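Who Keeps the Branded Tote? A Term Project on Promotional Giveaways
Marketing Practice, project report
Submitted 1 December 2020

Background

Every company we have ever met at a career fair has tried to give us a pen. The question for this project was what happens to the pen. Our client was Nuvard, a small supplier of printed giveaways, which offered us 600 items from its spring range on the condition that we stop calling them "freebies" in the report. We agreed and will call them promotional products from here on.

The items came in two kinds, a canvas tote and a ballpoint pen, both printed with the logo of Etevska, a coffee roaster and Nuvard customer. We handed them out in June. A short survey went to everyone who left an email address, and we received 129 usable replies. We also received a number of unusable ones, including a request for more pens.

Interviews

The survey told us what people say they do with a tote. For the longer answers we sat down with those who were willing, in a borrowed lounge, and asked them to bring the product along if they could find it. Several could not find it, and we coded this as a finding.

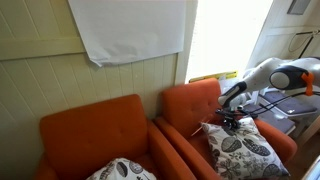 Figure 1. Orange armchairs and printed cushions.

Each interview ran from a fixed sheet of questions. The first version of the sheet asked "How does the tote make you feel about coffee?" and was withdrawn after the pilot, where it produced mainly silence. The second version asked where the tote was right now. People turned out to have a great deal to say on that subject. Totes live inside other totes. One respondent described a tote that held only totes, and could not name a single company printed on any of them.

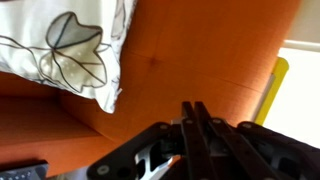

Pens had a livelier time. They were lent, chewed, left at the bank and, in one case, taken back from a roommate after what we were told was a frank discussion. The pen owners remembered the Etevska name more often than the tote owners did, which was awkward, as our proposal had predicted the reverse with great confidence and a bar chart.
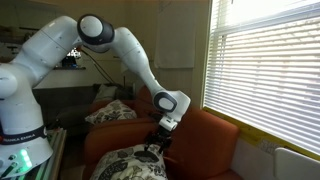
Figure 2. Franka Emika arm and orange seating.

Results

We scored recall on a scale from 1 to 5, where 5 meant the respondent gave the company's name and what it sells, and 1 meant the respondent guessed a bank. Pens did better than totes. The gap held for people who used the item every week, and it shrank among those who had put it in a drawer, where all products are equal.

Color mattered less than Nuvard had hoped. The client had suggested that a brighter print would lift recall, and we have no evidence of this beyond the client's suggestion.
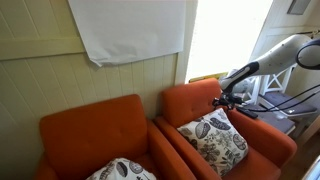 Figure 3. The two armchairs and the beadboard wall.

Limitations

Our sample was made up of students who will walk across a parking lot for a free pen, and who may not stand in for the wider public. We did not compare against the Tukby or Serra ranges, both of which were in the proposal until we saw the price of samples. Recall was measured once, so we cannot say how quickly it fades. The scoring was done by 2 of us working separately, and where our scores differed we took the lower one.

Recommendations to the client

Print the company name near the pen's clip, where the thumb does not wear it off. Put what the company sells on the tote as well as its name. Order fewer totes. Nuvard has read this last item and asked us to reword it, so: consider the ideal number of totes, and then order fewer.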